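Topic: Arm reports a grasp with nothing in the jaws. Anyone else on Kiltik 81?
Board: Sorting and picking > Faults and safety

tablefour
Since we moved to Kiltik 81 our arm has started announcing "item held" when there's nothing between the fingers. It then carries its handful of air to the basket, opens, logs a success and goes on to the next thing. Out of the last 400 picks we had the log call every one of them good. We went through by hand and 100 were nothing of the sort.
Plakari support told me to clean the finger pads. I cleaned the finger pads.

oddbins
What are you picking? Soft stuff?

tablefour
Mixed household bits. The bath puff is the worst by miles, but it's done it on the apple too, and an apple is hardly a difficult shape.

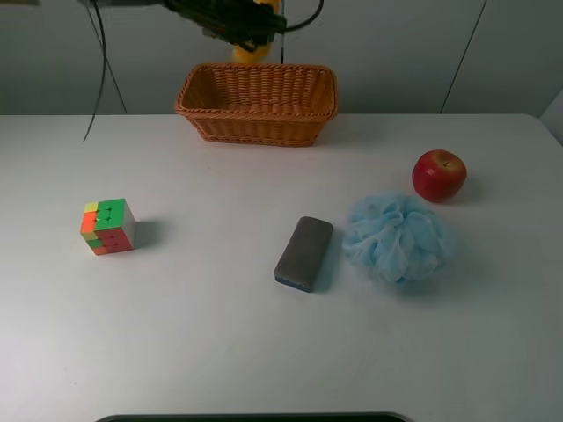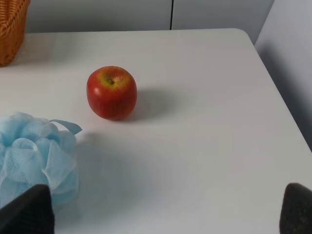 First one is the table with the basket at the back, second is the wrist view with the apple and the puff.

oddbins
Well, the puff I can believe. Netting squashes down to nothing, so the fingers close nearly all the way whether they've got it or not. If the software decides "held" from finger gap alone it's guessing. I wouldn't blame the release for that.

grumbleweed
I would. We ran the same sort of puff on 80 for months and it would at least say "not sure" and stop. Somebody decided "not sure" looked bad on the dashboard and took it out. I can't prove that, but look at what changed and who it suits.

marrowfat
Bit strong. The release notes say the grip threshold was "retuned for throughput". Could be a plain mistake.

grumbleweed
"Retuned for throughput" means it stops less. I've read enough release notes.

Samir_bench
Has anyone with a Marton gripper seen it? Ours is a Marton on the same software and I've had no false holds at all, 3,815 picks since August. So either it's the Plakari fingers or you lot have a calibration problem.

tablefour
How do you know you've had none? Is that from the log?

Samir_bench
From the log, yes.

tablefour
The log is the thing that's wrong.

Samir_bench
Fair. I'll sit and watch a batch on Wednesday.

oddbins
Do a test for me before anyone rolls back. Clear the table, tell it to close on bare air ten times and write down what it reports. If it says "held" even once with nothing there, you can forget about the puff and the apple.

tablefour
Did that this morning. Held, seven out of ten. Fingers fully shut each time.

oddbins
Right, then I take back the bit about netting. That's a fault.

marrowfat
Is it a safety matter though? A missed apple isn't going to hurt anyone.

grumbleweed
It is if it works the other way round as well. An arm that thinks it's holding something when it isn't might just as easily think it's let go when it hasn't. And on ours the slow speed near the operator only comes on when it believes the hand is full. I wouldn't put my fingers in there on the word of that sensor.

marrowfat
You shouldn't be putting your fingers in there anyway.

grumbleweed
No, and yet people do, every time something rolls off.

tablefour
I've sent Plakari the ten closes and asked for a straight answer on what counts as "held". Their reply says it's "within expected behaviour" and asks if I've cleaned the finger pads. Going back to 80 tonight. We'll keep the stop button within reach and count the basket by hand until I hear something better.

Samir_bench
Watched my batch. Two false holds before lunch. Rolling back as well.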